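Foire aux questions : acheter, ouvrir et faire durer un vieux PC de bureau

Mis à jour le mercredi 30 octobre 2019

Vous êtes nombreux à m'écrire, et je réponds souvent la même chose (parfois à minuit, pardon pour les fautes). J'ai donc tout regroupé ici. Je répare et je revends des tours d'occasion depuis mon garage, l'atelier s'appelle Jarkatard, et non, je ne dirai pas d'où vient le nom.

Est-ce que ça vaut encore le coup, une tour d'occasion ?

Pour du courrier, des factures, des photos de vacances et deux ou trois onglets de trop, oui, mille fois oui ! Les tours de bureau qui sortent des entreprises ont souvent passé leur vie sous une table, à faire du tableur. Je vends les miennes 69 euros sans écran, avec un disque neuf dedans. Pour du jeu récent ou du montage vidéo, par contre, passez votre chemin, je préfère vous le dire tout de suite.

Comment j'ouvre le boîtier sans rien casser ?

On éteint, on débranche (vraiment, la prise du mur), on appuie une fois sur le bouton de démarrage, et on couche la tour sur le côté. Le panneau vient avec un loquet ou deux vis à l'arrière, ça dépend des modèles. Ne forcez jamais. Si ça résiste, c'est qu'il reste une vis quelque part — en général celle que vous n'aviez pas vue sous l'étiquette.
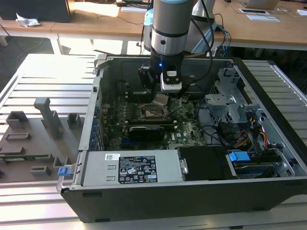 Une tour couchée, panneau retiré, avec le logo Dell sur la carte mère.

Faut-il un bracelet antistatique ?

J'en ai un. Je le mets quand je touche à la mémoire ou au processeur, et surtout en décembre, avec l'air sec et mon gros pull. Sinon, touchez le métal du boîtier avant de commencer et évitez la moquette.

Et la poussière ?

Bombe à air, dehors, par petits coups, en bloquant les pales du ventilateur avec un doigt ou un crayon. Pas d'aspirateur, s'il vous plaît. J'ai récupéré une tour chez Van Beek, le garage auto au bout de ma rue, et j'ai dû m'y reprendre à 3 fois avant de voir la couleur de la carte !

Quand est-ce qu'on change la pâte thermique ?

Si la machine souffle comme un sèche-cheveux alors que vous lisez vos mails, c'est le moment. On retire le ventirad, on nettoie l'ancienne pâte à l'alcool isopropylique avec un chiffon qui ne peluche pas, et on remet une noisette, enfin, plutôt un petit pois. Laissez le processeur dans son support pendant le nettoyage. Lui, on n'y touche que si on le remplace, et je vous conseille de faire une photo de son orientation avant.
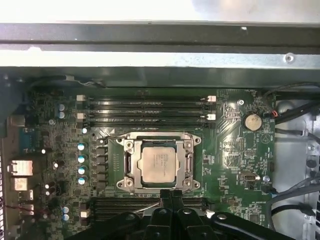 Mémoire et disque

Temps de lecture de cette page : 3 min
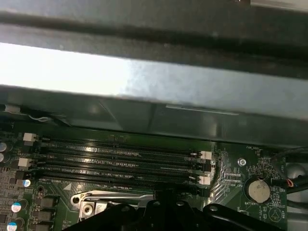 Temps de lecture : 2 min

Combien de mémoire me faut-il ?

Huit gigas pour être tranquille, quatre si vous êtes patient. Regardez combien d'emplacements offre votre carte et quelle génération elle accepte : une barrette DDR3 n'entre pas dans un emplacement DDR4, l'encoche n'est pas au même endroit. Les deux clips doivent se refermer d'eux-mêmes quand on appuie. Si l'ordinateur bipe au démarrage, neuf fois sur dix la barrette est mal enfoncée, alors on recommence calmement.

SSD ou disque classique ?

SSD. C'est le changement qui se sent le plus, et de loin. Liam Flanagan, un client qui m'avait apporté sa tour pour la jeter, l'a reprise avec un SSD et m'a écrit le soir même pour me demander si j'avais échangé la machine ! Gardez l'ancien disque pour les sauvegardes s'il est encore en bonne santé.

Est-ce que tu récupères les données d'un disque mort ?

Non. Je peux lire un disque fatigué, mais s'il claque ou s'il ne tourne plus, il faut un labo, et ça peut monter à 700 euros. Éteignez-le et ne le rallumez pas pour « voir si ça marche ».

Commandes et garantie

Tu expédies ?

Oui, par Flodon, en France et en Belgique. J'emballe comme si le livreur allait jouer au foot avec le carton. Comptez une semaine, un peu plus avant les fêtes.

C'est quoi, le numéro collé derrière ma tour ?

Mon numéro de suivi. Si vous m'écrivez pour la machine 2807, par exemple, je retrouve tout de suite ce que j'ai mis dedans et quand. Donnez-le-moi dans l'objet du mail, ça m'évite de fouiller dans mes cahiers.

Et si elle tombe en panne ?

Je garantis 3 mois, pièces et bricolage compris. Après, je regarde quand même, et je vous facture la pièce au prix où je la paie. Les alimentations Durnine que je montais avant ne sont plus disponibles, j'ai changé de fournisseur et je n'ai pas encore mis la liste à jour (c'est prévu).

Tu reprends les vieilles machines ?

Oui, même incomplètes, sauf les écrans à tube — je n'ai plus la place. Déposez-les le samedi matin, avec le câble d'alimentation si vous l'avez encore.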